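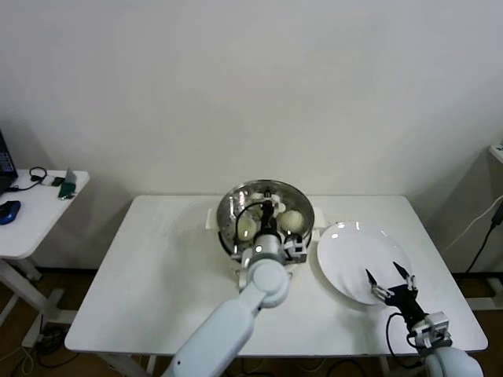 Lost Property

The buns were handed in at ten past six in the morning, still in their bag, by a lorry driver who'd found them on the seat next to his on the overnight ferry and didn't want to be accused of anything. I wrote him a receipt. You have to write a receipt for everything at Skanomska, even a glove, even half an umbrella (we had half an umbrella once, the top half, and a man came all the way back from Usman for it).

So, item 3761, one cloth bag, blue, containing steamed buns. I put down the time and the deck and then I got to the box that says Approximate Value and sat there chewing the pen.

Ysaline came in with the tea and looked over my shoulder.

"You can't keep food," she said. "It's in the rules. Food goes in the bin at the end of the shift."

"It's the start of the shift."

"Then it goes in the bin at two."

I should say that I like Ysaline Brunet very much and she trained me, and she was right, it is in the rules. But I'd opened the bag by then. Someone had wrapped each bun separately in greaseproof paper and tied it with kitchen string, with a proper bow, and on every one there was a name in pencil. Ekene. Mum. Zhenhua. Ekene again. One of them said Spare, in case.

Well, you can't put Spare, in case in a bin, can you?

I put the bag on the low shelf by the window where it's coldest and got on with things. It was February and we had hardly any foot passengers, only the lorries and a school hockey team who'd left behind 5 mouthguards and a trophy. I rang the school about the trophy. The woman who answered said they hadn't won anything, and was I sure, and I read her the engraving, and she went very quiet and asked me to hold. I never did find out what that was about.

Around nine I rang the ferry office and asked Kelechi Ekwueme to look at the passenger list for me. He's not supposed to do that, but he's my cousin's husband and I know what happened at the christening.

"First name Ekene," I said. "Or Zhenhua. Either."

"Ngozi, there are 112 people on this list."

"And how many of them are called Zhenhua?"

I heard him typing. He types like he's cross with the keys.

"One," he said. "Duan, Zhenhua. Booked with a Nwosu, Ekene. Cabin for two. There's a mobile, but I'm not giving you the mobile."

"You could ring it."

"I could ring it," he said, in the voice of a man who has a great deal to do, and put the phone down on me. 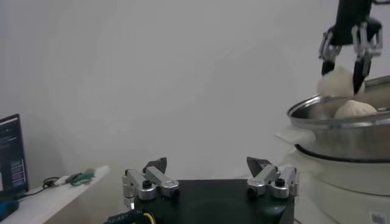

Grippers and an off-white wall.

I had my lunch early so I wouldn't be tempted. I'd brought a cheese sandwich, and I sat there eating it with my back to the shelf. You wouldn't think a cold bun would smell of much, but the whole office had a sort of warm yeasty sweetness to it, like my grandmother's airing cupboard, where she used to put the dough under the towels. She'd shout if you opened the door. I once went in for a flannel and she didn't speak to me until the bread was out, and then she gave me the crust end with too much butter and neither of us mentioned it again.

Ysaline kept looking at the clock. By one she'd stopped pretending she wasn't.

"Did he ring them?" she said.

"He didn't say."

"Ring him back."

"You said two o'clock and the bin."

"I know what I said, Ngozi."

He wasn't picking up. At twenty to two she got the bin liner out from under the sink and shook it open and then just stood there holding it, looking so miserable that I nearly laughed. At five to, she folded it up again, quite small, and put it in her cardigan pocket. I kept my eyes on my forms.

They came at quarter past. Two young men, both soaked, one tall and one taller, and the tall one had been crying or had a cold. They'd got as far as the junction at Tatunell and turned round.

"It's a blue bag," he said. "It's only food, it's a bit stupid."

"Can you describe the contents?" I said, because you have to ask.

He started to and got as far as the string. The other one, Ekene, put a hand on the back of his neck and said they'd been up at his mother's house clearing the freezer. They were the last lot she'd made. She always put names on, so there wouldn't be a fight.

I fetched the bag and gave him the form to sign. He'd written Zhenhua D when he stopped, and the pen hung there over the box I'd left empty.

"What do I put for value?"

"Leave it," Ysaline said from behind me. "We never fill that one in."

We always fill that one in. I stamped it anyway.

He untied the bag on my counter and went through all the little parcels, reading the pencil, and then he held one out across the desk. I told him we weren't allowed. Ysaline told him the same, and went to find a knife.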